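Bench Notes: a month with the Valico tabletop kit

I've had the Valico sorting kit on my bench for a month now, and since several of you wrote in after the last issue asking whether it's worth the money, I'm giving it the long slot this time. Short version: I like it a lot, I have two real gripes, and I'd still wait for the October update if you're not in a hurry.

What you get for the base price is the arm controller, the software license, a box of mounting hardware, a set of colored shapes and a support plan good for 600 minutes of live help. You bring the arm and the table. The hardware fits most of the small arms people on this list own (mine is a secondhand Yuen, and it bolted up on the first try, which I can't say for the last three things I bought for it). Setup took me one evening, dinner included. The calibration routine has you touch the tip down at a handful of points and then it sorts itself out. I ran it twice to be safe and got the same numbers both times, so after that I left it alone.

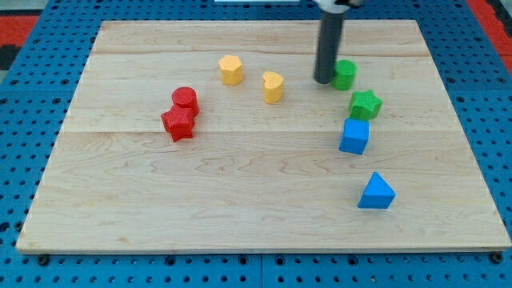 The software side is where Valico has put its effort, and it shows. You type what you want in plain words, the arm tries it, and every attempt gets logged with a little pass or fail button for you to press. I went through 55 requests the first weekend, mostly silly ones. Color words on their own are pretty useless once the board looks like mine, with two greens sitting near each other and the tip hovering right by the cylinder, so you learn fast to say "green star" when you mean the star. Add the shape and it does much better! Hearts and pentagons both come in yellow on my board, and it mixed those two up more than anything else until I slowed the speed setting down to 60 percent. I have no idea why speed should matter there. Support didn't either, though they were very nice about it.

Gripe number one is the manual. It's a single long web page with no search box, and half the screenshots are from an older version where the menus were on the other side. I ended up printing the calibration section and taping it inside a cabinet door. Gripe number two is the log export. You can keep up to 3000 attempts, fine, plenty, but getting them out means downloading one session at a time and clicking through the same confirmation box over and over. I wrote a tiny script to glue the files together, and I'll send it to anyone who asks.

I also compared notes with Čestmír Vrabec, who bought the Nultanau kit around the same time I got mine. His is cheaper and the gripper pads are better, no contest. But he has to write out every pickup position by hand, and when he moves his board even a little he has to start over. He came by to try mine and stayed until well past my bedtime, so draw your own conclusions there.

Would I buy it again? Yes, for a classroom or a home bench where you want people trying things in the first hour. If you need to move heavier parts all day long, look at something else, this is a learning kit and it's priced like one. The October update is supposed to bring batch export and a rewritten manual, and current owners get it free.

Hurnurau is carrying the kit now if you'd like to order from a shop with a decent return policy. I paid full price for mine and don't get anything if you buy one. Send me your own logs if you have a kit already, especially if you've cracked the heart and pentagon thing, and I'll run the best ones next issue.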